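Trovley Home Care Pilot
Progress report to the Haworth Fund
20 April 2019
Prepared by Peiyu Kang

This report covers the first half of the grant. You asked whether the low-residue fabric cleaner is worth a second year of money. My answer for now is that I don't know, and I'm less hopeful than I was when we applied.

We sent out 547 trial kits to households that own older upholstered furniture. Each kit had a bottle of the Cellex cleaner, a cloth and a one-page survey. The surveys that came back were mostly cheerful, which worries me a little. People who get a free product tend to be kind about it, and people who are let down tend to throw the form away. I would not put any of the nice comments in a brochure yet.

The home visits have been more useful. We planned 36 and have finished 20. On several of them the owner told us the stain was gone, then pointed it out again once the curtains were open. Our visit form had no line for light. It does now, but the early visits can't be compared with the later ones and I have left them out of the tables.

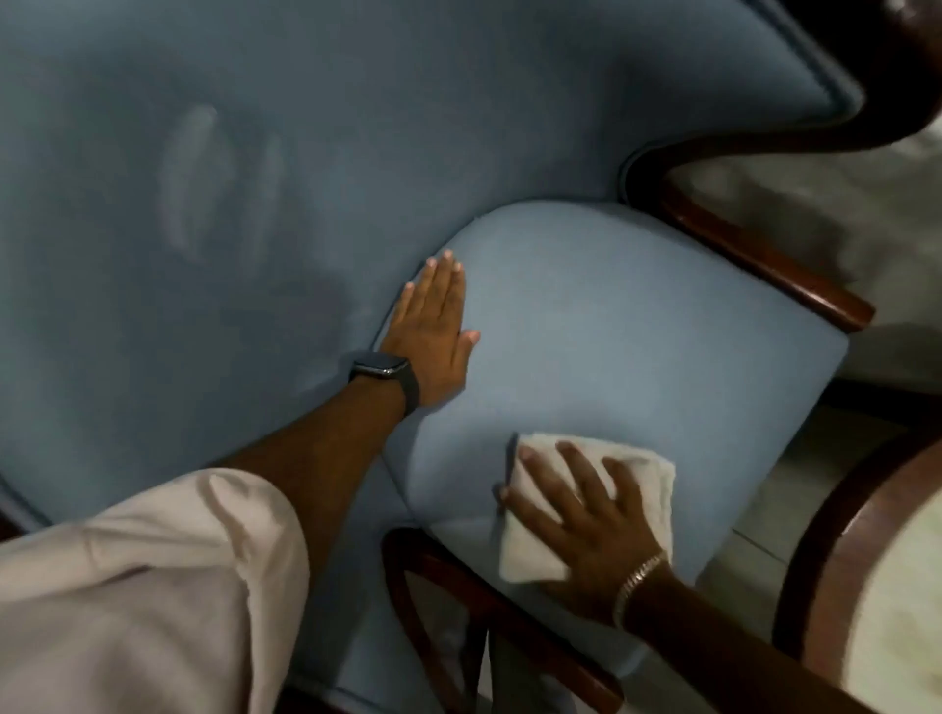

Stilov, our supplier, still says that one bottle will last a household through a normal season. I have asked twice what a normal season is. Their last reply came with a new price sheet and no answer. Until we have one, please treat the cost-per-home line in the budget as their guess — I can't stand behind it.

Spending is under plan, mainly because we have 2 part-time visitors where the budget allowed for more. I'd like to move the unused pay into repeat visits to the same homes. A single visit says very little about whether marks come back.

The remaining visits should be done by August. If the repeat visits look no better than plain water and a clean cloth, I will recommend that we stop there and return what is left.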